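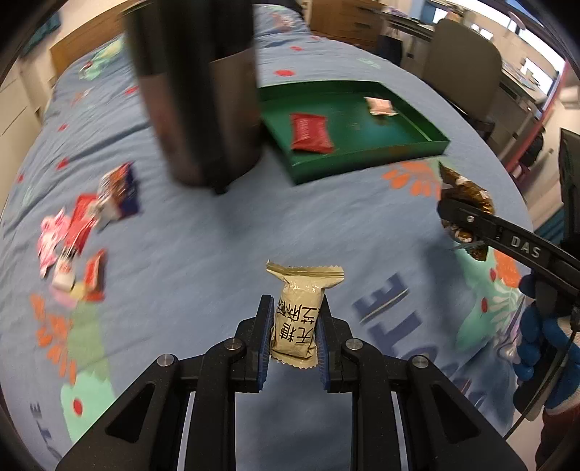
Sugar-free 拉麻酥 over the patterned blue cloth, with the green tray behind.

Notebooks > Packaging Room > Snack sorting
Search this notebook Go
July. Entry by Hilkka Rautiainen

Purpose of the session: to sort the mixed snack packets received from Villar into the shallow trays before the shelf-life check, and to record any wrapper whose print cannot be read at arm's length.

The delivery note lists 106 packets of 12 kinds. Sorting began at 10.15 on the covered table. The blue cloth has been retained for the present. Its orange sprigs and large lettering compete with the smaller red wrappers, and a plain cloth has been requested from Pelkonen. Until it arrives, red packets are to be moved to the tray first.

The pillow packs require particular care. The cream wrapper marked 无糖 (sugar-free) is to be held by the body and never by the crimped ends, as the Closau method sheet states. It creases where it is pinched. Creasing alone is not to be entered as damage; an opened crimp is.

By noon 48 packets had been entered. Two labels were queried and set aside for the Flandum reference list. One pink packet had been entered twice under different names, and the second line has been struck out and initialled.

Outstanding:
- confirm the English name to be used for 拉麻酥; the column is blank at present
- second green tray, same depth
- 3 packets on the delivery note not yet found
- weigh the pillow packs again after storage, using the small balance

Remaining packets to be left on the cloth, covered, until the afternoon.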